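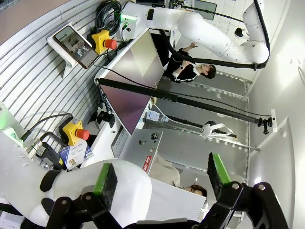
View from the wrist camera at the Larow station, with two people at work and both emergency stops on the wall.

Teaching by demonstration: frequently asked questions

Who can book a session?
Anyone at Workmont who has done the floor safety walk. New people are paired with Analyn Tiongson for their first 2 sessions.

Do I need to know how to program?
No. You move the arm through the task, by hand or with the remote handles, and the Rivera software records the joint positions along with the wrist camera video.

By hand or by remote?
Use hand guiding for slow jobs where you need to feel the contact, such as seating a part. Use the remote handles when your arms would block the camera. Please don't mix the two in one batch — the recordings are stored differently and Leonora Enriquez has to sort them out later.

How many demonstrations does a task need?
It depends on the task. The drawer task took 61. The cable task is at 840 and still misses the socket when the plug starts out turned the wrong way.

Where are the emergency stops?
There are two on the slatted wall, in yellow boxes with red caps. Press whichever is closer. You won't be asked to justify it.

What happens to my recording if I press one?
The current take is dropped. Earlier takes are kept. Twist the cap to release it, wait for the arm to report ready, then start again from the home position.

I made a mistake halfway through. Should I start over?
If you fumbled and recovered, keep going and save it. If you dropped the part or bumped the table, discard the take.

Can someone stand near the other arm while I record?
Yes, if that arm is in hand guiding mode and the person has signed in for it. Agree out loud before either arm moves.

How long is a session?
3 hours, including setup. The Tuesday morning slot goes to calibration and can't be booked.

Where do I report a problem?
Use the Rotitside form and include the take number.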